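Can a machine do the laundry yet?

June 2024

My sister asked me this over the phone while she was pairing socks. She has three kids and a job with early shifts, and she had seen a clip of a robot folding a shirt. She wanted to know if she should hold off on replacing her dryer, in case something was coming that would do the whole job. I told her to buy the dryer.

I have worked in and around packing and sorting lines for 18 years, most of that at the Huttunen plant in Clinholm. I'm on the maintenance side, so what I know about robots is mainly what makes them stop. The rest I get from reading papers at night, and I read more of them than I probably should. This post is what I would have told my sister if she hadn't had to go and get someone out of the bath.

The short version is that machines are good at jobs where the thing being handled keeps its shape and shows up in the same spot. A carton on a belt is like that. A bed is a different matter. Take one with a pink sheet, a yellow cartoon-print cover lying over part of it and some folded things off to one side. A person walks in, sees what needs doing and starts pulling at a corner. A machine has to work out where one piece of cloth ends and the next one begins, and the picture printed on the cloth doesn't help.
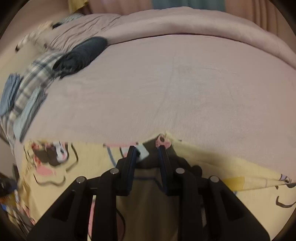

Seija Eskola

Two fingers and a pad on each is a very common kind of gripper, and it's a fair place to start. You can pick up a surprising amount with two fingers. Try it at home with your thumb and one finger and see how far you get making a bed. You'll manage, but you'll be slow, and you'll find yourself pinching in places you would normally just sweep flat with your whole palm.

Pinching is one of the hard parts. To lift a sheet you need an edge or a fold to grab. If the sheet is lying flat you have to make a fold first, by pushing the cloth along a little until it bunches up. People do this without thinking. Where a printed yellow cover meets a plain pink sheet, at least the color tells you there's a border. Put a white sheet on a white mattress and even I have to feel for it.

Prints have their own trouble. A cartoon drawn with a thick black outline looks a lot like an edge, and a real fold running through the middle of it looks like part of the drawing. I had to look twice myself at a black line on that yellow fabric before I decided it was printed on.

At Huttunen we had a version of this problem with bags. The Larniseo cell, which is what we called the corner with the pick-and-place arm because that was the name on the cabinet, was put in to move filled cloth sacks from a chute to a pallet. The sacks had a big dark logo on the front. When the logo landed face up the arm did fine. When a sack came down twisted so the logo was bent over the side, the vision system would now and then decide it was looking at 2 sacks and go for the gap between them. There was no gap. The fingers closed on nothing, the cell threw a fault and I got a call.

I kept a log for that cell during its first full month, which was November. It stopped 82 times for reasons that had to do with the cloth and not with the arm. The arm itself was fine. I replaced one hose. Everything else was a sack that had slumped, or hung up on the chute, or turned its seam the wrong way. In the end the fix was a metal guide plate that I bent in the shop, so the sacks all came down the same way round. After that it ran pretty well and it's still running.

I bring this up because it's how most automation gets done. You change the job until the machine can do it. In a plant that's reasonable. You own the chute, you can bolt a plate to it, and you're going to move the same sack all year. In a bedroom you can't bolt a plate to anything. The bed is against the wall, the clean clothes are sitting on it, and tomorrow it will all be somewhere else.

So the newer approach goes the other way, and tries to get the machine used to the mess. A lot of that work depends on people showing how a job is done, many times over, with a tool that has the same kind of fingers the robot will have. The software then learns from the recordings. I was doubtful about this for a long time, mostly because I come from a trade where you write down the position and the machine goes to the position. I've come around on some of it. With cloth there isn't a position to write down. You could lay the same sheet on the same bed a hundred times and never get the same wrinkles.

One paper I read this spring came out of a small group called Misilano. They collected 1,343 runs of people straightening and folding household cloth. They were pretty open about the results, which I appreciated. Towels went well. Pillowcases went all right. Anything larger than the reach of the arms went badly, and fitted sheets were left out altogether. I can't blame them. I don't fold fitted sheets either. I roll mine up and push them to the back of the closet.

Size is the part I think people miss when they watch a clip of a shirt being folded. A shirt fits on a table. Both arms can reach both sleeves, the table is flat and clear, and someone put the shirt there to start with. A bed cover is bigger than the machine. When you pull one end, the other end goes somewhere you aren't looking. You and I deal with that by walking around the bed, or by grabbing two corners and giving it a snap so it floats out and lands flat. The snap is a great trick, and it's mostly air and timing. I've seen lab robots do something close to it with a small towel. I haven't seen one do it with a bedspread in a normal room with a curtain and a wall in the way.

Two hands help a lot. With one hand you can drag a cover. With two you can hold one side down while you pull the other, and you can keep some tension in the cloth so the wrinkles come out as you go. Most of what I'd call skill in making a bed is keeping that tension. It's also why it's such a pain to do with one arm in a cast, as I found out a few winters ago.

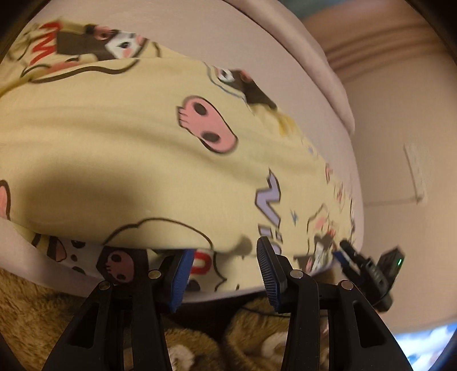 Can a robot make a bed in an ordinary home today?

Some can pull a cover more or less straight under good conditions, but I don't know of one you could buy that does it dependably without a person nearby.

That's how I put it when people at work ask, and it usually gets a follow-up about cost. I don't have a good number for that. Two arms, something to carry them around the room and a computer to run it all adds up to more than my car, and my car can be left alone in the driveway. The price will drop. I'm less sure about the part where someone has to stand by.

Standing by is what I would look at if I were judging one of these. Never mind how fast it is. If a machine takes forty minutes to make the bed but I can leave the house while it does it, that's worth something to me. If it takes five but I have to watch in case it pulls the lamp over, I'd sooner make the bed. On the floor we count how often someone has to walk over to the machine, and I think that's the right thing to count in a house too. You hardly ever see it mentioned with the clips.

As for which chores come first, my guess would be vacuuming, since it's mostly here. I have one of the round ones and it does fine as long as I pick the cords up off the floor. After that, maybe loading a dishwasher. Plates are hard and keep their shape, and the rack tells you where they go. Wiping down a counter seems possible. Folding towels, sure, if you hand them over one at a time. Beds I would put well down the list, and sorting clean clothes for a family of five further down yet. A good part of that last one is knowing that the blue shirt belongs to the middle kid this year.

On the shop floor I expect it'll be the odd handling jobs, like emptying a bin of mixed parts or putting bagged goods in a tote. We have a quote in for something of that kind and I've asked to see it run on our own bags before anyone signs. The vendor wanted to use theirs. I'll write that up when it happens, if I'm allowed to.

My sister bought the dryer. It's a bigger one than she had before, and it plays a little song when it's finished that she hasn't figured out how to turn off. If anyone knows the setting, leave it in the comments and I'll pass it along.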